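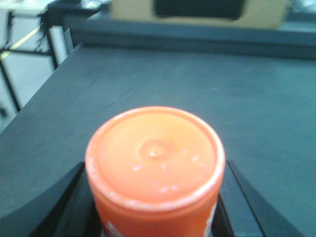

Fig. 1. Orange container with a molded lid, held upright. White specks on the lid, mostly in the lower half.

Bench Skills for Repair, Unit 9
Cylinders on the bench: containers and capacitors
Course notes, Ellia Workshop School
Notes by Teodora Petek, with corrections from Borislav Georgiou

Before you come to the session, read the first two parts. The practical sheet is handed out at the door and is not included in these notes.

1. Round things and why they get their own unit

Most of what we handle in this course is flat. Boards, cases and cover plates stay where they are put. Cylinders roll, and from the top many of them look alike. A round lid gives you the width of a thing and very little else. Anything printed on the side wall is hard to read from above, so get used to lifting the item to eye level before you decide what it is or which compartment it goes in.

The container in Fig. 1 is a fair case. It has a flat lid with a small raised ring in the middle, a pale rim, and white printed areas on the side. The print can't be made out from that angle. If you found it on your bench, you would have a color and a shape, and color and shape are not enough to go on. At your own bench, pick up, turn, read, then put down.

Rules for containers:

Read the label on the side, all the way round. If there is no readable label, the container goes to the query shelf with a tag and your initials.
Do not open an unlabeled container to find out what is in it.
Wipe the lid before you open anything. Specks on a lid may be dried material or only scuffs in the plastic, and whatever is loose ends up inside or on your work.
Never move leftovers from one container into another because the two look the same.
Store upright, lid up, label facing the front of the shelf.

Students from the last intake asked whether they could write on lids. Yes, with a paint marker, as long as the side label stays readable. The lid note is for finding things quickly. The side label is the one you trust.

2. Electrolytic capacitors

An electrolytic capacitor stores charge between two foils separated by paper soaked in electrolyte. The foils are rolled up tightly, which gives the part its round shape, and the roll sits in an aluminum can with a printed plastic sleeve shrunk over it. The sleeve can be black, blue, brown, green or almost anything else. Do not read a value from the color. Makers choose their own.

What you need from the sleeve is this:

Capacitance, in microfarads (µF).
Working voltage, in volts. This is a maximum. A replacement may have a higher working voltage but never a lower one.
Temperature rating. 85°C and 105°C are the two you will meet most often. Do not replace a 105°C part with an 85°C part, even if everything else matches.
Polarity. On most aluminum electrolytics with a printed stripe, the stripe marks the negative side. Check it against the board and your own drawing before you remove the old part.

Worked case. A power supply on the Dimitrov practice board uses a part marked 68 µF, 400 V. Stored energy is half the capacitance times the voltage squared. At 400 V this gives 5.44 joules. At 50 V the same part holds 0.085 joules. The voltage term is squared, so a modest drop in voltage takes away a lot of the energy. It also means that a part left half discharged is still holding a quarter of what it had.

Discharging. Unplug the equipment. Wait. Measure across the terminals with the meter on its DC range. If there is voltage, use the school's insulated discharge lead with its built-in resistor, and hold it on until the meter shows the voltage has gone. Then measure again after a few minutes, as large capacitors can recover part of their charge with nothing connected. Do not short the terminals with a screwdriver. Blagoje Hoxha will show the discharge lead at the start of the session, and no one touches the power boards until he has.

3. Sorting loose parts 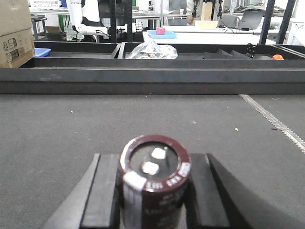
Unit 9 — page 4

The capacitor has a dark maroon-brown sleeve with white lettering around the rim and a white polarity stripe down the side. Two terminals are on top. The lettering near the rim includes what reads as 85°C, and only part of the model text can be read. For your parts log, that is a temperature rating and a polarity mark, with capacitance and voltage still to be found. Leave those two boxes blank until you have turned the part and read the rest of the sleeve. Do not fill them in from memory or from a part that looks similar.

Work over a soft mat. Felt or carpet-type material stops cylinders from rolling and is kinder to terminals than bare bench. Its weak point is that it holds debris. A few light specks on a dark mat may be harmless fluff, or they may be solder or clipped wire, so brush the mat before you start and again when you finish. If your mat has a seam or zipper, run the brush along it as well. Clippings collect in the teeth.

The compartment tray goes behind the mat. Sort in this order:

First by condition. Anything with a bulging end, a split sleeve, or crust around the terminals goes in the scrap tub and is not tested.
Then by working voltage, highest to the left.
Then by capacitance, within each voltage group.
Anything you can't read goes in a bag marked "query." Do not guess from size.

Polarized parts go in with the terminals free of each other and of anything metal. Do not tip large and small parts into the same compartment — the big ones dent the small ones and the sleeves get scratched, and then the print is gone.

4. Before the session

Draw a capacitor from the terminal end and from the side, and mark where you would look for each of the four readings in part 2.
Work out the stored energy for a 68 µF part at 50 V and at 400 V. Show your steps, including the conversion from microfarads.
Write two sentences on what you would do with a labeled container whose lid has residue on it.

Hand drawings in to Agustina Aravena at the stores window. Safety glasses are in the Stellness cabinet, second shelf. Return brushes to the hook and not to the tray.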